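Open day at the Tevach paint works
February 1, 2024

The Tevach works opens to visitors once a year, and after missing it in November I finally got a place on the second tour. There were 13 of us. Hạnh Huỳnh from the color room took us around.

We started at the mixing floor, where the base comes in by tanker and goes into tanks that hold over 1,000 gallons. It was loud and we mostly got hand signals. The color room is quieter. New shades are tried on small pieces before anyone makes a full batch, and Hạnh spent a good 15 minutes on reds and oranges, which she says are the hardest to keep the same from one month to the next.

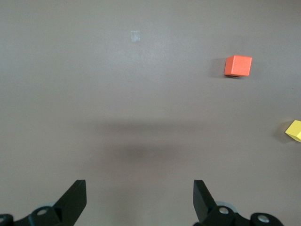 An orange block on a gray-brown tabletop.

After that came the drying cabinets and the filling line. The line was stopped for cleaning, so we walked alongside it and looked at the labels – the Clivosix range for furniture and Flultitz for outdoor wood.
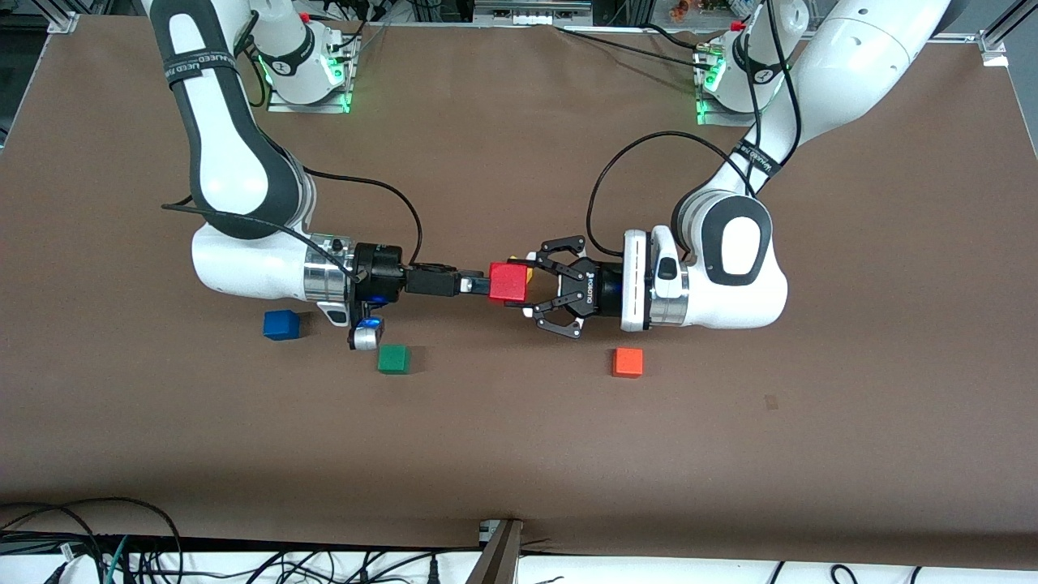
Lunch was in the canteen and cost nine dollars. The soup was good. Parking is behind the main gate, and you need closed shoes or they won't let you onto the mixing floor. The shop sells seconds – dented cans, mostly – and I came home with two of the gray.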